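Home Services Kits Training About Us Contact

About Evthorpe

Evthorpe packs personal care kits for supported housing, short-stay hostels and residential schools. The work is done on one floor of a former printworks at Lositside. We do not make any of the products. We buy them, check them, sort them and pack them to a written list agreed with each customer.

The company was started by Ghazala Minhas and Bushra Bhutto, who had both worked in housing supply. Their first contract covered 18 bedrooms in a single building. We now hold packing lists for 53 sites. Each list is kept separately, and a change at one site does not alter the others.

What goes into a kit

A standard kit holds toothpaste, a toothbrush, soap, shampoo, a comb and a flannel. Customers may add or remove items. Toothpaste is supplied in full-size tubes unless the list states travel size. Razors are packed only on written request and are bagged separately.

Items are bought through Skultetti, a wholesaler, and delivered on mixed pallets. Parveen Sandhu books in each delivery, records the batch and expiry date, and assigns a shelf. Stock with less than 30 weeks to expiry is not used in standard kits. It is offered to customers at a lower price, with the date stated on the invoice.

How tubes are handled

Toothpaste accounts for more of our returns than any other item, so it has its own page in the packing manual. The main points are as follows.

1. Match the box to the packing list before opening it. Variant and size must both agree.

2. Keep the box beside the tube until the check is finished. The batch code on the box is the one entered in the log.

3. Lay the tube flat on a covered table and hold it low, at the crimped end. The cap end stays clear, and a flip-top lid can be seen whether it is up or down.
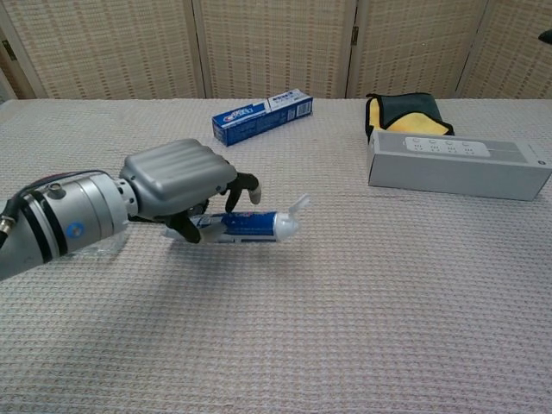
4. Inspect the crimp for splits and the cap for cracks. A tube with either fault goes in the reject tray with its box.

5. Press the lid shut until it clicks, return the tube to its box and initial the log.

Tables are re-covered at the start of each shift. Used cloths are washed on site.

Training and records

New packers work beside Shagufta Zaidi for their first two weeks. The packing manual has 139 numbered entries and is reviewed every April. The current issue was approved on Apr 8, 2020. Customers may request a copy of any entry that applies to their own list.

Deliveries

Kits leave Lositside in sealed cartons, carried by Chaudhry. Each carton label shows the site code, the list version and the packer's initials. Emilian Furtună deals with shortages and returns. Please quote the site code when writing to him.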